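Frequently asked questions: Fistex two-part floor resin

Technical questions for applicators, facilities staff and owners. Answers apply to Fistex Base and Fistex Seal as supplied by Pralturness. They do not replace the safety data sheet, which is packed with every kit.

Which floors can be coated?

Concrete, sand and cement screed, terrazzo and most ceramic tile. Calcium sulphate screeds can be coated if the laitance has been removed and the surface primed twice. Asphalt, timber boards and sheet vinyl are outside the specification. Magnesite floors, found in some older factory buildings, should be referred to the technical desk before any preparation is started.

How old must new concrete be?

Age is a poor guide. Measure the relative humidity with a sealed hygrometer box and proceed when the reading is 75% or lower. A ground-bearing slab without a damp-proof membrane needs the Fistex moisture barrier coat whatever the reading.

How should the surface be prepared?

Remove all grease first, then abrade. Grinding before degreasing pushes oil further into the pores. Use a diamond grinder or captive shot blasting on concrete, and a diamond grinder only on terrazzo and tile. Acid etching is not accepted under the warranty. Vacuum twice, the second pass at right angles to the first, and wipe a test patch with a white cloth. If the cloth picks up dust, vacuum again.

Can I coat over an existing resin floor?

Yes, if the old coating is sound. Cut a cross through it with a sharp knife, press down a strip of strong tape and pull it off sharply. Any flaking means the old coating has to come off. If it holds, abrade to a uniform matt finish and apply Fistex Base directly without primer.

What is the coverage?

One 12 kg kit of Base covers 40 square metres at standard thickness on a smooth floor. Textured or open concrete will take more, and the only reliable way to find out how much more is a trial area. Seal is supplied in 6 kg kits. Order both from the same batch where colour matters; the batch number is on the lid and on the short side of the carton.

What is the mixing ratio?

Each kit is packed to the correct ratio, so empty the whole of part B into part A. Stir for three minutes with a slow-speed paddle, pour into a clean bucket and stir for one minute more. Part kits should not be mixed by eye. If a part kit cannot be avoided, weigh both components: 100 parts of A to 50 parts of B. The ratio is by weight — not by volume.

How long is the mixed material workable?

25 minutes at 20°C, less in warm weather. Resin left in a deep bucket heats up and sets faster than resin spread on the floor. Pour it out in ribbons as soon as mixing is complete.

What temperature is needed?

Air and floor must both be between 10°C and 28°C during application and for the following night. The floor must also be at least 3°C above the dew point. In unheated buildings the usual failure is condensation in the early hours, which leaves a white bloom on the surface. Gas heaters without a flue add water vapour to the air and make this worse.
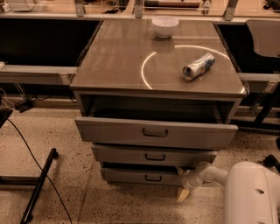 When can furniture be moved back?

Light items on flat feet can go back after 24 hours at 20°C. Wait three days for loaded cabinets, racking and anything on castors, and seven days for vehicles. At 12°C these times double. Lift items into place; dragging will mark a coating that has not reached full hardness.

Do I need protection under castors and feet?

Hard nylon castors will leave tracks in any resin floor over time. Replace them with polyurethane ones. Fixed feet should have felt or hard plastic pads. Black rubber feet are a common cause of brown staining, which comes from an antioxidant in the rubber and cannot be cleaned off. Non-staining grey rubber is acceptable.

Why has my floor got small craters in it?

Craters of 1 to 3 mm are usually caused by silicone or oil on the surface, or by air escaping from porous concrete as it warms. The first type appears in patches and the second is spread evenly. Contamination has to be ground out. Outgassing can be cured by abrading lightly, scraping a thin fill coat over the area in the evening when the slab is cooling, and sealing again.

My floor has yellowed near the windows. Is this a fault?

No. Base is an epoxy and will change colour in daylight. Seal slows this but does not stop it. Where daylight is strong, specify Fistex Seal UV, a polyurethane. It can be applied to an existing floor after abrading, though it will not reverse yellowing already present.

How slip resistant is it?

Smooth Seal is suitable for dry areas only. For entrances, wash areas and kitchens, broadcast fine or medium aggregate into the first coat of Seal. Coarser grades give more grip when wet and are harder to clean. We advise a trial panel of one square metre, left in use for a fortnight — samples on a desk tell you little.

How should the floor be cleaned?

Sweep daily and wash with a neutral detergent at the dilution given on the pack. Rinse with clean water. Most complaints of a dull floor are detergent residue, and two rinses usually restore the gloss. Do not use solvent cleaners, bleach stronger than a household solution or black scrubbing pads. Steam cleaning is not recommended.

Which spills matter?

Tea, coffee, soft drinks, vinegar and dilute alkalis do no harm if wiped up the same day. Battery acid, brake fluid, nitric acid and paint stripper will attack the surface within minutes. The full table of 791 substances is sheet 6 of the technical file.

What changed in the March revision?

The overcoating window for Seal was shortened from 48 hours to 36. The Koltham grey pigment was withdrawn and replaced by Xiong grey, which is slightly cooler in tone. The two should not be used side by side on one floor.

Who can I speak to?

Specification and site conditions: Arwel Cadwaladr, technical desk, 8 am to 4 pm. Warranty claims and batch queries: Hnat Kravets. Please have the batch number, the floor temperature and the humidity reading to hand.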